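Cluvgate publishes rules for testing robot grasping in simulation

Cluvgate, the trade association for makers and users of handling robots, has published a set of good practice rules for companies that test grasping tasks in simulation before moving them to real machines. The rules run to 30 pages and come into use in November. Members who want to quote simulated results in sales material or in bids will have to follow them from that point on.

The rules deal mainly with items that robots find hard to see: polished metal, clear glass, glossy plastic and pale goods lying on pale surfaces. According to the association, these are the items where results from simulation and results from the work floor differ most.

"A supplier shows a buyer a very high success rate, and the buyer assumes that it holds for everything in the warehouse," said Kirsty Rowbotham, who led the drafting group. "Then the first tray of shiny lids comes down the line and the arm stops. We wanted a common way of saying what was tested and under what light."

The group started from a survey of its own members. It collected 3,259 reports of failed or abandoned picks from sites that use robot arms for sorting and packing. In 686 of them, the operator named reflections or see-through material as the main cause. The remaining reports covered a wide range of problems, from worn suction cups to wrong weight data, and will be handled in a separate paper.

Under the new rules, a test report must state which items were used, how their surfaces were modeled and how many lighting setups were tried. The minimum is 15 setups per item. At least one of them must place a reflective item against a background of similar brightness, with soft shadows only. Runs in which the item is only partly inside the camera's view have to be counted and reported separately. Until now, many companies simply left them out.

Markings on items get a section of their own. Where a robot is expected to identify a part by a stamped or raised mark, the tester must record whether the mark could be read at the working distance. If it could not, the run may not be listed as a correct identification, even when the arm picked up the right part. Nadja Riedl, a test engineer at Keskin, asked for that wording.

"We had runs in our own records where the system guessed and happened to be right," Riedl said. "On paper they looked the same as the good ones. We went back and took them out, and our numbers dropped. I would still do it again."

Keskin and Nuner both used a draft of the rules over the spring and summer. Nuner, which builds packing cells for kitchenware and glass, said the extra lighting setups added several hours of computing to each item but little work for staff. Its larger complaint was about paperwork. The first draft asked for a separate form for every item and every setup, and Nuner's team told the association that small firms would give up on it. The final text allows one form per item, with a table attached.

Not all members are satisfied. Defne Çınar, head of automation at the parts distributor Carel, said the rules leave too much room in the move from simulation to real equipment. The text says that a sample of the simulated items "should" be repeated on a real machine. Carel had wanted "must".

"Anyone can make a simulation that agrees with itself," Çınar said. "As a buyer, I need to know that a person put the same object in front of the same camera and pressed start."

Rowbotham said the group had discussed the point at length. Several members do not have access to a test cell of their own - some rent time on one for a few days a year - and a strict requirement would have shut them out. Reports must now say on the first page whether any real trials were made. The wording will be looked at again after the first year.

The rules do not cover safety. Guarding, speed limits and emergency stops remain under the existing machine safety standards, and the text reminds users that a good result in simulation does not replace a risk assessment on site.

Members can download the rules and the report form from the Cluvgate website. Non-members can request a copy by email. An online question session for test engineers is planned for 2 p.m. on the day the rules come into use, led by Hacer Tatlı and Serpil Akbulut of the drafting group. Written questions can be sent in beforehand, and the answers will be added to the download page. 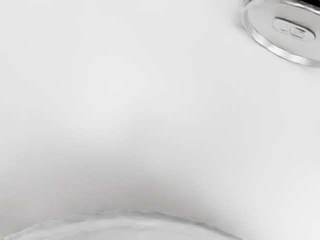
Simulated view with a shiny metal item and a pale round item, both partly in view, on a light surface.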